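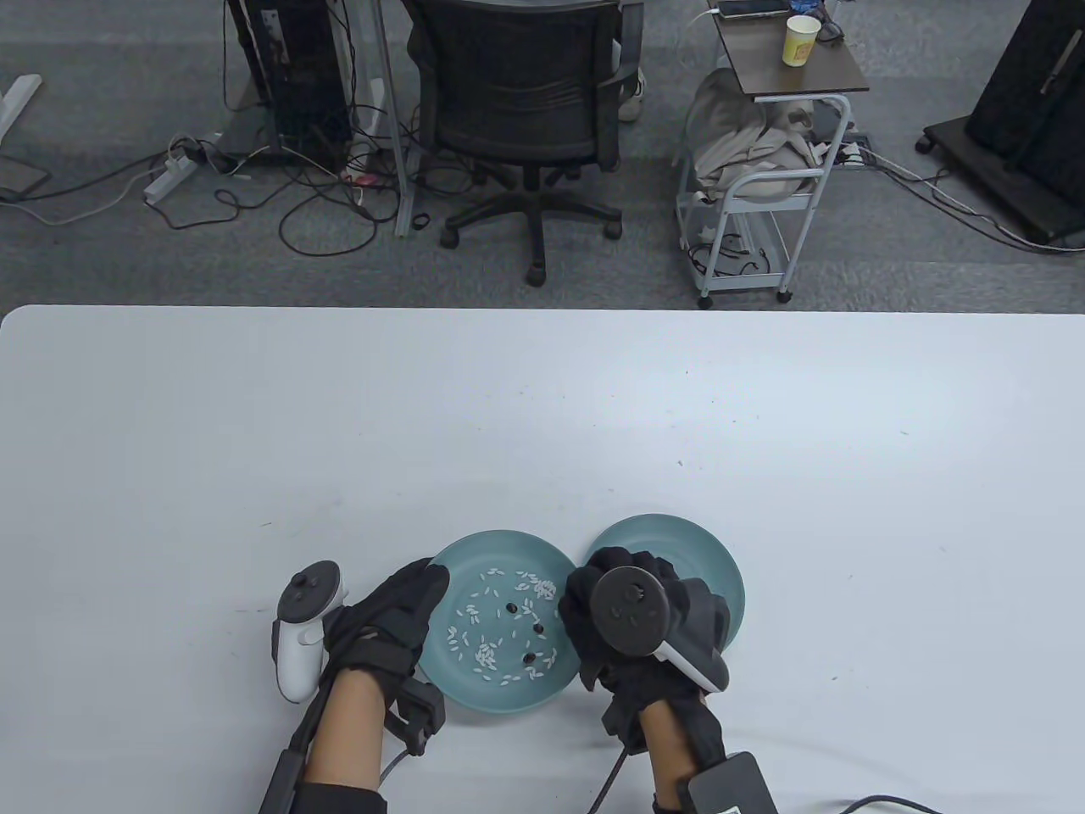 Svitlana Ostapchuk read a draft of this section and told me I was being too easy on the glove set. Her view is that a collection kit should be judged on the second week, when the novelty has worn off and people just want to get through their episodes, and that my notes from the first few sessions were full of setup excitement. She has a point, and I've rewritten most of what follows with her comments next to me.

5.2 Using the Fledano kit for tabletop work

We bought two things from Hilleck for this study. One is the Fledano hand-held gripper, with its camera and a charging dock. The other is the glove set they sell alongside it, where a VR controller rides on the back of each hand and a small module sits at the wrist. Hilleck pitches them as one kit with one recording format, and that was the reason I wanted it in the first place (I have spent enough of my life writing converters between formats that almost agree). The whole thing arrived on a Thursday, and we were recording by the end of the next working day, including the time it took me to find the right firmware page.

Our main task in this section is plates: picking them up, moving them, setting them down, with food on them some of the time. We like plates because they're awkward! They're wide and flat, the rim gives you very little to hold, and whatever is on top moves around if you tilt too fast. For food we used dry rice and beans. They're cheap, they don't stain anything, and a spill is easy to see.

I'll start with calibration, as it took up more of our time than recording did in the first few sessions. The gripper wants a short routine at the start of each session: open, close, hold still, wave it slowly across the table. That's fine. The gloves want a longer one, and if a strap slips you get to do it again. The manual says the straps fit all adult hands. Heino Liepiņa and I have very different hands and neither of us would agree with that sentence. We ended up adding a strip of foam tape under the mount for Heino, and after that his wrist pose stopped drifting between episodes.

In total we recorded 600 episodes for the plate task, each one capped at 30 seconds. I threw out some 14 percent of them after review. The most common reason was a bad track at the beginning, before the operator's hand had settled, and the next was operators (mostly me) stopping the recording too early. Hilleck's review tool is good for this kind of sorting. You scrub, you press a key, it moves on. I did a whole afternoon's worth with a cup of coffee in the other hand and never once needed the mouse.
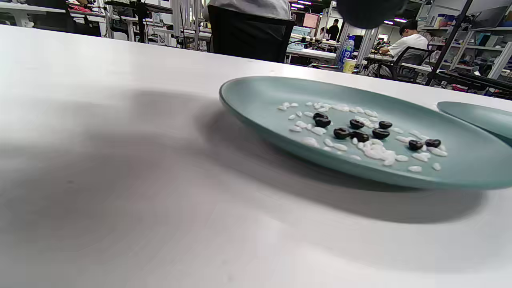 Contrast was something I had on my worry list from the start, and I wanted to know whether the gripper camera's auto exposure would cope with a white table under strong ceiling lights. We left every camera setting at the factory default for the whole study, so what you get in our data is what you'd get out of the box. Small things hold up well. At a low angle, the rice comes through as separate grains on the blue-green plate even where it bunches toward the lower middle, and the black beans keep a faint shine, so a segmentation model has something to work with. The broad soft shadow on the tabletop bothered me more than it bothered the model. Our detector treated it as plate edge in a handful of episodes and then got over it once we added shadow augmentation in training (see Section 4 for the recipe).

The background deserves a word too. We ran in an ordinary working room and made no attempt to hang a curtain or clear people out. I went back and forth on this with Heino, who would have preferred a clean backdrop for at least half the episodes. My feeling was that buyers of a kit like this will use it wherever they happen to be, and a policy that falls apart when a coworker walks by is a policy I'd like to hear about early. We compromised by tagging episodes with heavy background movement, and the tags are in the release.
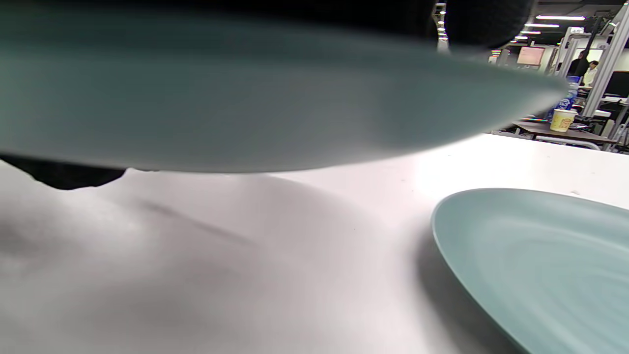 Figure 3. A plate held near the gripper camera, with a second plate resting on the table.

Occlusion is the big weakness of this camera placement, and I don't think there's a cheap fix. Once a wide object is in the grip, it takes over the upper part of the view, goes out of focus, and leaves you with whatever you can see underneath it. For our task that was workable. The target plate usually stayed visible long enough to plan the placement, and the policy seemed to lean on the curve of its rim. With a serving tray I'd expect trouble. We also tried the Brøndum side camera, an add-on that clips on lower down, and it did help with wide objects, but it nudged the balance forward and my forearm complained after three sessions, so none of the results in this section use it.

The grip itself I have few complaints about. The trigger travel is long and smooth, and you get a real feel for how hard you're closing. I'd have liked a softer fingertip option in the box. Hilleck sells one separately, and our order for it went in sometime in June and was still open when we froze the data.
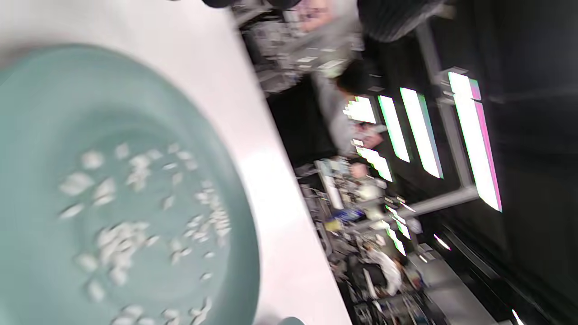

Fast wrist motion was the last thing we tested, and it's where I'd tell a buyer to read the spec sheet twice. Operators speed up as they get comfortable, and nobody can hold a slow, careful pace for a full session. When the blur gets strong, the white bits on the dish smear into streaks and you can no longer make out their shapes, and with the camera rolled over so the room lies on its side, the bright ceiling panels pick up green and magenta fringes. We kept episodes like that if the pose track was healthy. Dropping the blurriest frames in training gave us a small gain, while dropping whole episodes made things worse, so the filter we ship works per frame.

Compared with the Ellby unit we used in our earlier study, the Fledano is lighter in the hand, quicker to start up and a good deal fussier about its cable. I'd buy the gripper again tomorrow. On the gloves I'm closer to Svitlana's position than I was when I started writing: they're great for two-handed work once they're on and calibrated, but we lost enough time to straps that I'd want to borrow a set before paying for one. The next section covers how the two recording modes compare when they're used to train the same policy.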